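4. Bed task: setup and collection

4.1 Why a bed

Tabletop results were fine (Section 3) but all of them on one hard flat surface. For the second half of the course project we wanted something that gives. A mattress sinks, a sheet bunches up, and height of an object changes a bit every time something is put next to it. Also easy to get hold of in student housing. Task: pick up plush toys from the sheet, place them in a plastic basket, any order. Nothing else moved to the bed setup, same controller, same logging, same action format as before.

Operators were students from the Pruseo club, two per session, one teleoperating and one resetting. Resets by hand. Toys were thrown back on the sheet without looking, which gave more spread than the fixed grid we used in November. The grid was dropped after that. Sheet was not smoothed between episodes, this was deliberate (see 4.3).

4.2 Episodes

We recorded 319 episodes. Of these 33 were removed: operator dropped the controller link, toy rolled off the bed, or the log had a gap longer than 2 s. Partial episodes where the toy ended up on the rim of the basket were kept and labeled as failures. Time limit 30 s per toy, after that the operator moves on to the next one. Collection closed on 31st December, anything recorded later is not in the tables.

Labels were made by Ratih Wuisan and checked by a second student in the Datov viewer. Disagreements were mostly about the moment of contact with plush, which is hard to call becuase the pile compresses before the finger really pushes on anything. We settled on first visible dent. Not perfect but consistent.

4.3 Grasp approach on soft surfaces

On the table the fingers could come straight down and stop on contact. On the bed this fails, the fingertips push the toy into the mattress and close on fabric. Sheet grabs were the most common error for new operators. What worked better: come in low from the side, one finger along the toy, the other one kept clear until the wrist is turned. Slower. The banana is the worst case, thin and curved, and its ends sit flat on the sheet. Figure 4 has the gripper close to the banana, with the carrot still out on the sheet and the round toy in the basket.
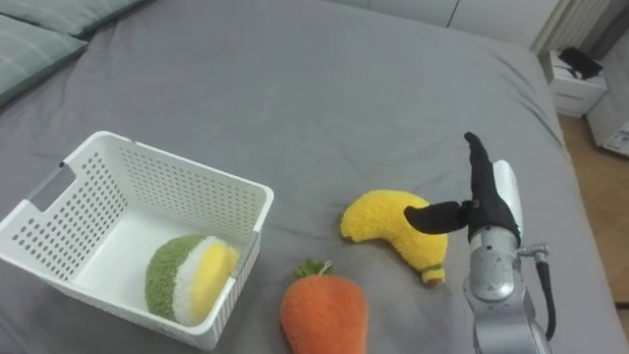
Figure 4. Bed task with plush toys and perforated basket. One finger of the gripper is just over the upper part of the banana.

Creases matter more then we expected. A fold next to the toy looks like an edge to the policy, and it will sometimes go for the fold first. Training with the unsmoothed sheet reduced this but we did not run a clean comparison, ran out of bed time. The Halim baseline was trained on table data only and did the same thing more often. Numbers in Section 5.

Basket position was not randomized much. It stayed to the left of the arm for all episodes, so we make no claim about other placements. Fustex finger pads were ordered but not fitted for any of the runs reported here.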